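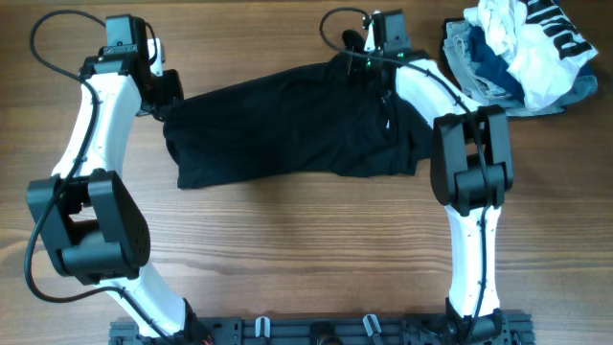 Boris Kopecký wanted to know, before I had written a word of this, whether a rulebook for folding laundry was worth anyone's money. Fair question! My answer is yes, and I've been pestering people to read it ever since.

The thing under review is the Stondo Handling Guide for two-armed garment work, 94 pages, spiral bound, put out by Zidport. It covers how to set up a bench, how to pick and present clothes, when to stop, and what to write down afterward. I've worked through it cover to cover in July, and it's the first guide of its kind I've read that seems to be written by people who have untangled a sleeve from a wrist joint.

Chapter 2 is the one I'd hand to a new operator. Every garment gets sorted by knit before it gets sorted by color, and the log sheet has a box for each. Piqué and jersey go on separate lines (hooray), so you can look back later and see which fabric gave you trouble. 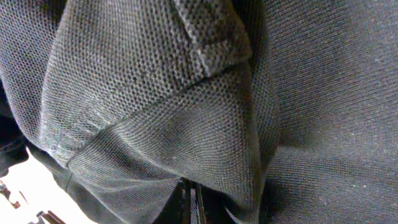 Gray piqué next to a smoother dark jersey.

Then comes the part on approach moves. The rule is simple: jaws open before you come down over the table, and a set pause above the cloth before you close. There are 18 checks in the full list, which sounds like a lot, but they're short and you'll know them by heart in no time. I also love that the stop rules fit on one card you can tape up at eye level.
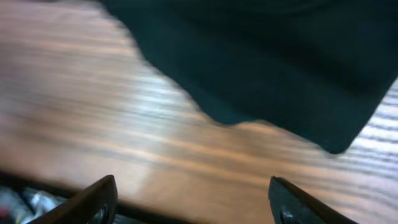 Gripper open over the tabletop, dark cloth still flat.

Buttons and collars get their own chapter, and it's a good one. Fasten the placket first, never pinch across a button, and log a bunched collar as its own kind of start. My one real gripe is that zippers get half a page. Anežka Oravec thinks the cable routing section is thin too, and she's right; I'd want drawings there.
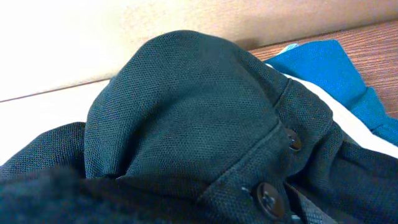 Dark green polo, two buttons done up.

The print is small and the index skips "hem" altogether. Still, at 40 dollars I'd buy it again tomorrow, and a second copy for the bench. Get the spiral binding, it stays open where you leave it.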